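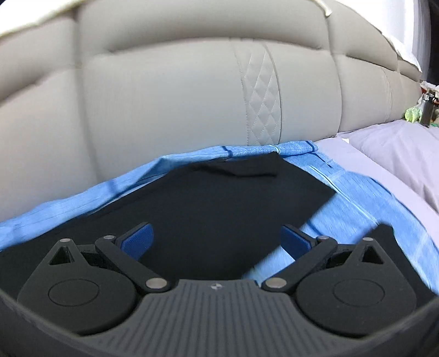
The collection lead at Perar starts work at 7 in the morning, before the first operators go out. Her team gathers examples of household jobs for a learning system, mostly folding and tidying, and sends them to Fadex, where the training is done.

"We work in ordinary bedrooms," she said. "People carry the gripper in one hand and do the job with it. Cloth is most of what we do at the moment."

The target for November was 1000 usable examples from the Kivthorpe homes. When we spoke, the team had 238. She didn't seem worried. The first 200 had taken longest, she said, as the operators were still learning how slowly to move.

"You want to rush it. You've folded clothes all your life and your other hand wants to help. We ask them to keep it out of the way."

Dark cloth gives the most trouble. On a black garment the folds hardly show, and the edge can be hard to find unless there is something lighter under it. "I'd still rather have those in the set," she said. "People own black clothes."

Each example is checked by 2 people. If they disagree, it goes back to the operator, who can explain what they were trying to do. Failed grasps are kept and labelled. Examples where the operator stopped halfway are thrown out.

I asked whether the beds are made first. "No. We leave the room how it is. We did tidy up at the start, and Iyengar, the firm that tests for us, asked us to stop."

The team moves on to towels next month.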